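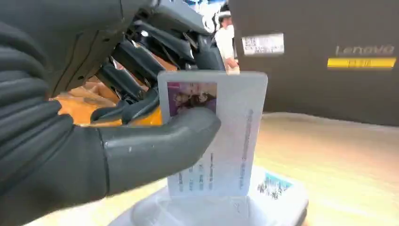 Workshop notes: the Ulix hand and the card job

The Ulix hand at the Pruvbridge workshop has been moved on from foam blocks and bottle caps to flat, stiff objects. The present task is to hold an identification card upright over the white reader on the bench, long edge vertical, and lower it without letting it twist. Members who have asked why the bench is taken up most evenings in April now have their answer.

A card is an awkward thing for a hand of this size. The thumb is thick and smooth, with a rounded tip, and it has to lie across the face of the card with the fingers closing from the other side. If the thumb goes in too high, the card pivots about the contact point as soon as the bottom edge touches anything. If it goes in too low, there is no room left between the thumb and the top of the reader. The working position is a compromise and was found by trial.

Three changes have been made to the hand since the last newsletter.

First, the closing routine. The old version drove every finger to a fixed position and stopped. It worked for blocks, which are all the same width, and bent cards. The new version closes in small steps and watches motor current, stopping when the current rises above a set level. The control loop runs at 100 Hz. Faster was tried and gave noisier readings with no better grip.

Second, the thumb tendon. The original cord stretched over a session and the thumb lost travel. It has been replaced with the braided line from the Pletton stock drawer, pre-loaded overnight with a weight before fitting. Anyone building a copy should do the same. The tensioner screw now needs up to 5 turns after the first session and very little after that.

Third, the wrist camera bracket. The previous printed part flexed when the arm stopped quickly, and the view shifted enough to spoil the alignment step. The new bracket is thicker at the root and has a rib on the inner side. The file is in the shared folder under Marinho, the name of the arm project, and prints without supports.

Still to be done:

– Fingertip pads. Bare tips are hard on printed cards. Thin silicone is the first choice.
– Alignment. The software finds the long edges of the card well enough in even light. Glare from the glossy top of the reader confuses it, and a matte cover may be the simplest cure.
– Release. Opening all the fingers together tips the card over. The thumb should probably move last – this has not been coded yet.
– Endurance. The plan is 500 grips in one run, with the tendon length measured before and after.

One point on safety. The stop button is on a long lead and should be within reach of whoever is working at the bench. Hands do go near the card during set-up, and the current limit protects the motors, not fingers. Please do not raise it above the value written in the log book.

The bench supply for the hand stays set as marked. If it has been borrowed for another job, put the voltage back before reconnecting.

Posted 12 Apr 2020

Share (5) | 2 comments

Related items
Choosing cord for tendon-driven fingers
Marinho arm: shoulder bearing replaced
Printing brackets that do not flex
Bench booking and tool loans at Pruvbridge

Contact the workshop | © Pruvbridge Workshop | Back to top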